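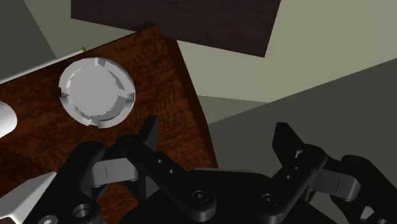
Equipment Planning FAQ: Robot Arms
Dirnbridge shared workshop. Last updated February 15, 2021

Why start in simulation? Is that a stalling tactic?
Partly, yes. A simulated gripper over a simulated table costs us computer time, and a real one costs us next year's equipment line. We would like to see the first kind of mistake before we pay for the second.

The demo looked good. Why hasn't the order gone in?
Demos are supposed to look good. Bralten and Radwan both quoted us, and both quotes leave out the mounting table, the spare fingertips and the hours someone will spend on setup. Until those lines are filled in, we don't have a price to compare.

What tasks are we planning around?
Small tabletop pickups, with ordinary clutter left in place. The render below has the gripper down at a mug, with a potted plant and an ashtray on the same wooden top. If a vendor only wants to talk about clean cubes on a bare surface, ask why.
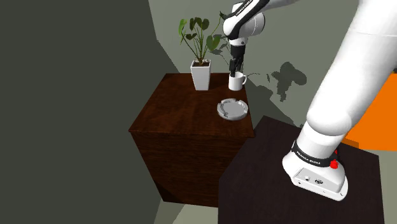

Does a good result in simulation mean the arm will work here?
No. Friction, lighting and cable drag are all somebody's guess in there. Treat a good result as permission to ask for a trial – nothing more.

How many arms are in the budget?
The request said 4. The plan says 2, and the second waits until the first has been in regular use through October.

Can we skip the Platik service plan?
Maybe. It runs five years, and we have not seen a clear list of what it covers. Get the exclusions in writing before you argue for it or against it.

Will this save staff time?
We were told so. Nobody has shown us the hours. Please don't put a savings figure in your request unless you can say where it came from.

Who pays for broken grippers?
The project that booked the arm. Budget for a spare set.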